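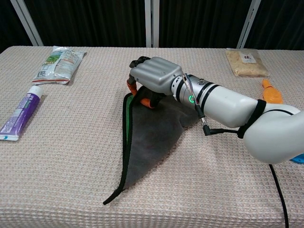
图1 四指加拇指,捏住深灰色布料。桌上其余物品:牙膏、零食袋、透明袋装颗粒食品

讲稿备注,2020-09-26,自己看的,不要发出去

开场。不要自我介绍太久,主持人会念。直接从图1开始,停五秒,让大家看手。
问一句:这块布,在座各位怎么跟一个没拿过布的人讲清楚怎么捏?讲不清的。所以用示范。
然后才放题目页。

第一部分 两种教法(四分钟,别超)

手把手:人直接握着机械臂走一遍,关节角记下来。好处,人能感觉到阻力,新手上手快。坏处,人的手挡在前面,相机里全是人的袖子。还有一点,臂可以拖,手指拖不了。一只多指手,你只有两只手,掰了食指就顾不上拇指。这里可以自己比划一下,上次在Lutcombe讲的时候大家笑了,有效果。
遥操作:人在旁边,戴手套或者拿手柄,机器跟着动。相机画面干净。坏处是没有手感,延迟,还有手指长度对不上。人的拇指和机器的拇指根本不在一个位置,映射怎么做后面讲。
结论先说出来:Kinum项目里刚性的东西两种都试过,布料只用遥操作。

第二部分 为什么是布

回到图1。让大家看拇指,橙黑色那根,从布底下伸过去。四根手指在上面往下弯。整个难点就是拇指怎么到布下面去。
牙膏、零食袋,这种东西从上面合拢就行,抓歪一点也能拿起来。布不行。平铺的布没有“侧面”,手指压下去只是压在桌上。
我们看示范者怎么做,人分成两派:
一派先用指尖往回拨,拨出一个褶,再捏褶。
一派找边,找翘起来的地方,拇指塞进去。
两派都对,但是混在一起训练,策略就犹豫。手到了布上方,悬着,不拨也不塞。这个现象一定要讲,台下做模仿学习的人都碰到过,会点头的。
我们后来的做法:每一批示范只准用一种手法,在开录之前写在单子上。很土,管用。
图上能看到绿色的里子露出来一条。讲这个:卷起来的边颜色不一样,对视觉是个很好的线索。但是也是个陷阱,换一块两面同色的布,成功率掉得厉害。(如果有人问具体数字,就说论文里有表,不要现场背,上次背错了)

第三部分 示范的人

这块我最想讲,时间不够也不要砍。砍第四部分。
Chiyo Matsuda 负责培训示范员。她的原话我翻译一下:头一天的数据全扔掉。不是人笨,是人还在跟手套较劲,录下来的都是较劲。
新手的毛病,按顺序讲:
抖。看着画面等延迟,等不及,多动一下,再往回收。
捏太死。没有手感就怕掉,手指一路捏到底,布是捏住了,电机也烫了。
中途想事情。停两秒,机器就学会停两秒。这个例子好用,讲慢一点。
失败了不录。这个最可惜!人会觉得丢脸,捏空了就偷偷重来。可是捏空以后怎么补救,正是我们最缺的数据。现在的规定是捏空了接着做,不许停录。

数字放这里:一次排班录28条,最后留下22条。删掉的那些主要是掉线和手套标定漂了,手法不好的不删,打标签另存。有人会问为什么不删,答:以后可能拿来做反例,硬盘便宜。
每录一段休息一次,手举着真的很累。我自己录过一个下午,第二天拿筷子都费劲。(这句看气氛,可讲可不讲)

第四部分 桌面怎么摆

如果还剩三分钟以上就讲,不然跳。
桌上不要只放要抓的东西。旁边放杂物,软的硬的亮的都要有。反光的袋子特别烦,深度图上一片洞,所以才要放。
桌布:浅色带格纹的,布料放上去对比清楚,但是格纹会骗到特征匹配,Annelore Dreßler 二月份就提醒过我们,我们没听,后来返工。讲到这里要谢她,她可能在台下,第三排左右。
背景拉黑布帘。人走来走去的画面,策略什么都能学进去,有一版模型一看到有人经过就松手。
线缆。这个要提醒做硬件的同学:腕部出线,直角接头,沿着臂的下侧走,肘部绑带固定。留余量,绑太紧的话手腕一转就拽。留太松又扫到桌上的东西。没有公式,自己转一圈看看。

第五部分 手指映射(技术,快过)

只讲两点。
一,不要映射关节角,映射指尖之间的距离。人的指尖碰上了,机器的指尖也要碰上,中间姿态难看一点无所谓。
二,拇指单独标定。其余四指一起标没问题。每个示范员自己存一份,换人一定要重新载入!Goto那边的台子忘了换,录了一早上全是偏的,捏布捏在指甲的位置。
公式那页不要念。说“公式在附录”,翻过去。

收尾
还没解决的:
叠布。捏起来只是头一步,捏起来以后放哪里,示范员之间差得更多。
两只手配合。一个人同时操作两只手,脑子不够用。Amin在试两个人各操作一只,两个人要喊口令,现场很吵,数据倒是不错。
手感。手套上加振动试过一版,示范员说像手机来电,关掉了。换过一版还在调。

最后一页回到图1,就停在那里答问。

可能被问:
问要多少条示范才够。答:看布,看手法统不统一,手法统一的时候少很多。别给数字。
问为什么不用仿真。答:用的,刚性物体用。布和手指的摩擦仿不像,尤其拇指往下钻那一下。
问五指有没有必要,两指夹爪不行吗。答:捏边两指够。要拨褶再捏,多一根手指就多一个支点。不要跟人吵这个问题,上次吵了十分钟。
问数据公不公开。答:在走流程。

带:转接头,激光笔电池,水。视频存本地一分,不要靠会场的网。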